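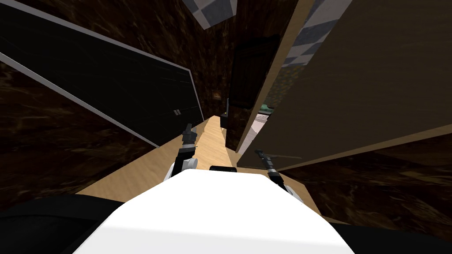
By Shivam Kushwaha | Updated December 24, 2025 | Filed under: Simulation kits

Setting up a door task in the Omasach simulation kit

The Omasach kit from Grgić ships with a two-arm robot model, a set of furnished rooms and a task editor. This page covers one job: getting the right gripper to a door handle from the head view. It assumes the kit is installed and the sample rooms load.

1. Open the task editor and pick a room with a hinged door. The one used on this page also has a black double-door closet on the left. Its two small silver handles make a good second target later.

2. Place the base on the wood floor, facing the far wall. Both grippers should show in the head view, open floor between them.

3. Start with both grippers empty. Set the right arm so that its fingertip sits just left of the door handle on screen. The view gives no depth reading, so check the gap in the side camera before saving.

4. Set the physics step to 2 ms. At larger steps the handle contact jitters.

5. Run 15 trials with the room textures fixed. Then turn on texture shuffle and run 1000.

In our test at Nindcombe the second batch took 37 minutes on one desktop GPU. Logs go to the project folder as plain CSV.

Known issue: the handle's collision shape is thicker than its mesh. Sorin Omerović posted a corrected file on the Justomum forum in July. Load it before step 3.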